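The Right Way to Fold

Kha Ngô did not believe there was a right way to fold a towel. Her mother-in-law believed there were several, and that Kha used none of them.

"Corner first," said Mrs. Vũ, from the doorway of the linen room. "At the Lendiswood we always took the corner first."

The Lendiswood had been a hotel of 166 rooms, and in Mrs. Vũ's telling every guest had written home about the towels. Kha had seen one of these letters. It complained about the parking.

She took the corner first anyway. It flopped over in a triangle and lay there on the green felt, looking like something a dog had turned up with its nose. She couldn't see how anyone got from a triangle to a square.

"Now what?"

"Now you look at it."

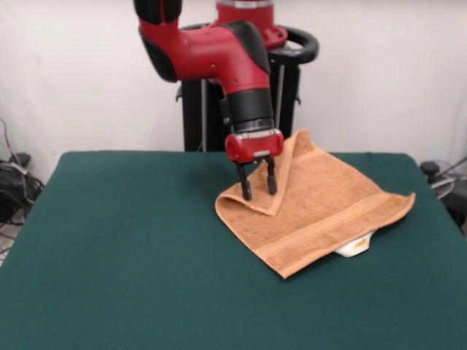 "I'm looking," said Kha. The towel was the colour of weak tea with the bag left in. It had a smooth band near the hem, and according to Mrs. Vũ the band was the whole secret, because it had to finish on the outside, level, where a guest's eye would land. Kha had stayed in hotels. Her own eye had always landed on the kettle.

"A band is where they ran out of loops," she said.

Mrs. Vũ let that go by. She came in, pinched the triangle flat again with two fingers, and smoothed the cloth out toward the hem. Her hands were slower than they'd been at Christmas. She brought one long side to the middle, then the other, and stopped.

"Then it's halves," she said. She didn't move. "Or thirds. At Sernness it was thirds."

"You said you hated Sernness."

"I hated the manager."

Kha waited. She had come prepared to be unconvinced for the whole afternoon, and had rather been enjoying it. Now she reached over and folded the thing in thirds, badly, with the band slanting off to one side like a road on a hill.

Mrs. Vũ studied it for a long time.

"They'd have sent that back," she said, and reached for the next one.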